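Folding on the bed: July notes

The wardrobe turnover happens twice a year here. In July the knitwear comes out of the Tatby cabinet, gets checked for moth damage and goes back folded. The bed is the only flat surface large enough, and with the summer mat on it nothing snags or slides. 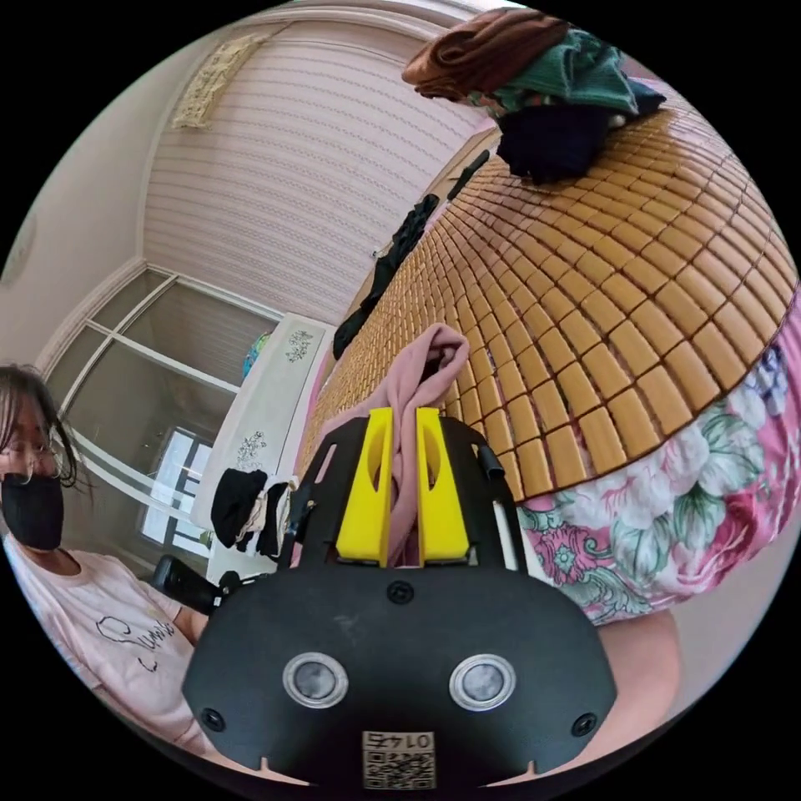 A comment from Plerness on the previous post argued that knits should be sorted by weight before color, heavy ones at the bottom, as the light ones crease under load. I have adopted this.

Order of work:

1. Pile everything at one end of the mat. Leave the other end clear for folding.

2. Pull the heavy knits first. Shake out, check the elbows and cuffs, fold in thirds.

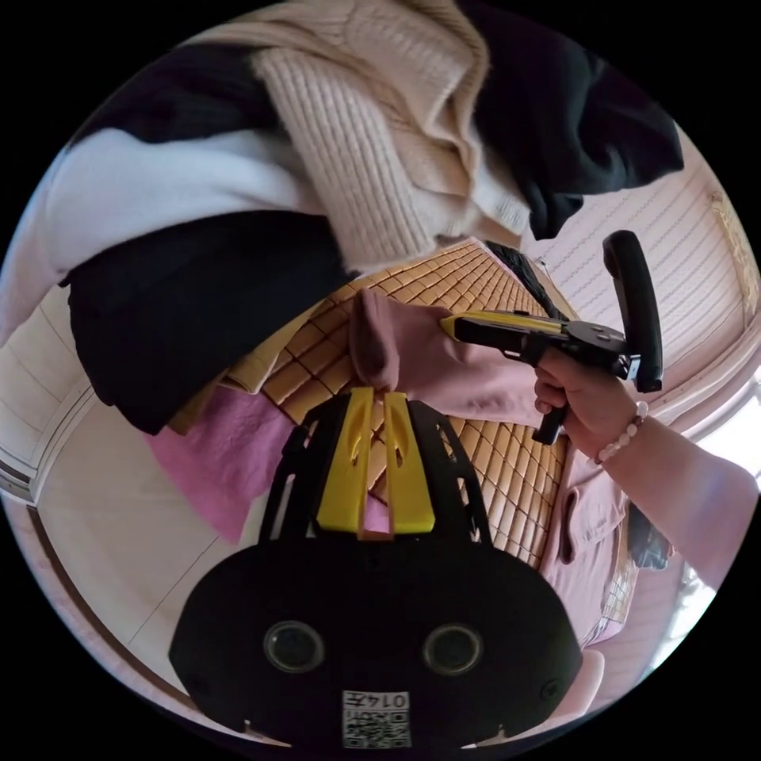 3. Stack by weight. Maximum stack height is 16 cm - the shelf clearance minus a hand.

4. Thin tops last, one at a time.

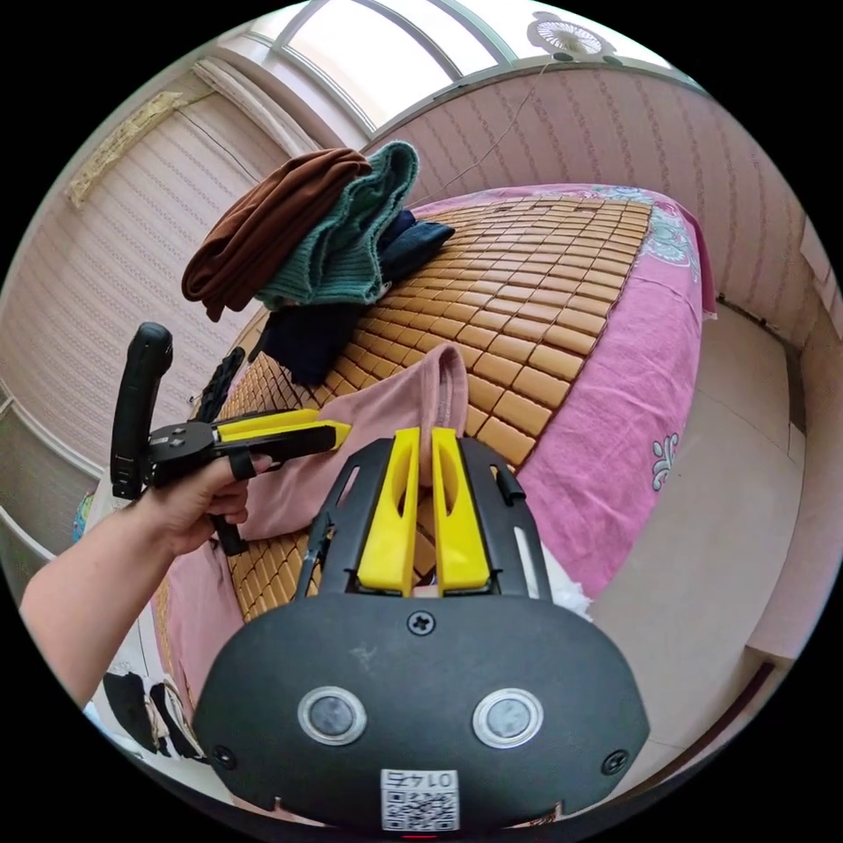 Stack order still needs work. My Listska folding chart puts dark items at the bottom regardless of fiber, and that conflicts with step 3. With the brown knit on top and the teal one beside it, the navy ends up tucked underneath anyway, so the chart wins by default.

Long sleeves are the slow part. 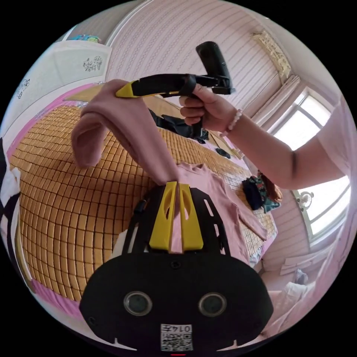 A shirt board does not help with soft fabric. The method I use is body flat first, then sleeves. On the dusty-pink top the body is down on the mat while one sleeve is still up in a loop, and that sleeve goes across the back before the hem comes up. Total folds per top: 3.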